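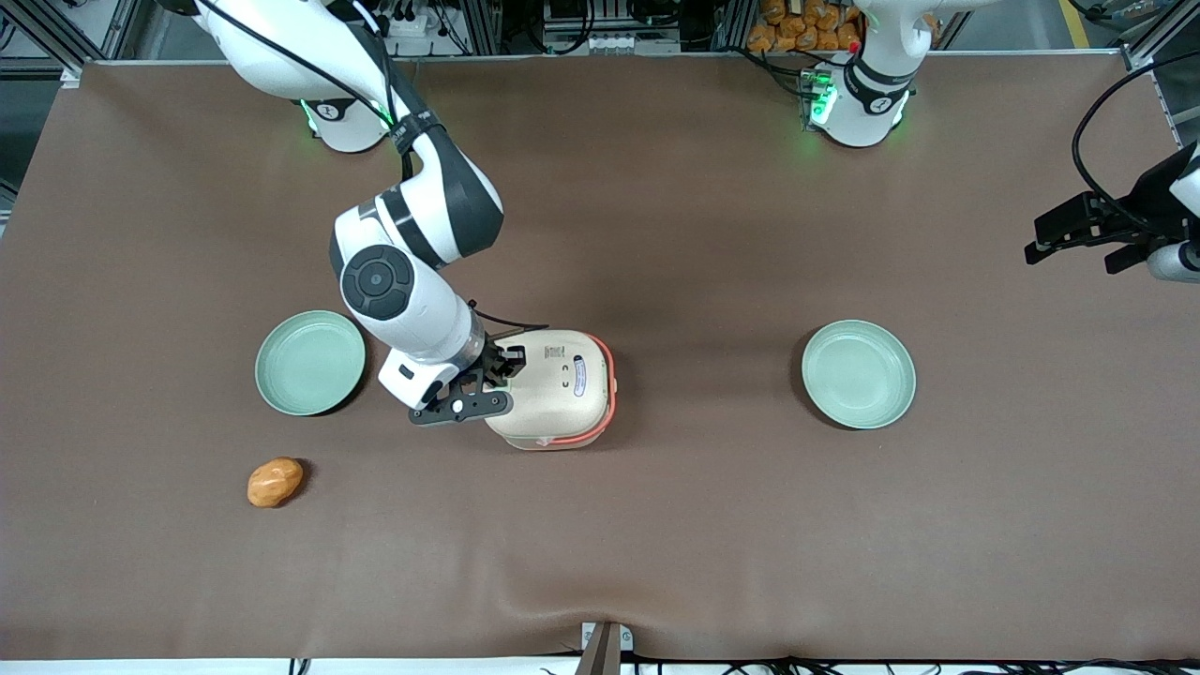 Senad reckons the lids are the first thing to go, seals before hinges, so he wants those looked at ahead of anything else on the bench.

**Lunch table check, Ormsby kitchen, 14th February**

- [x] Brown table cover: lies OK, faint wrinkles, soft fold along one side. Smooth it before service. Trip risk nil, tipping risk small
- [x] Plates, light green: empty. Run a thumb round the rims for chips, both fine
- [ ] Lunch box, cream lid, orangey-red rim: pull seal out and wash the groove. Not done yet, no small brush. Zlatko to bring one
- [ ] Label on lid: print too tiny for me. Need to know if its microwave safe before anyone heats it. Ask Annick
- [x] Fridge log: filled in
- [ ] Sanitiser: test strip read 100, want it nearer 300. Remix, retest
- [x] First aid kit: bandaids topped up, burn gel in date till April
- [ ] Power point by the kettle: cover plate cracked. Job no. 2828, chased twice

Comments: tea towels still being used on hands AND dishes. Pls stop. Spare seals are in the Wamen tub, second draw down.

Recheck sanitiser in 40 min. M. Bastos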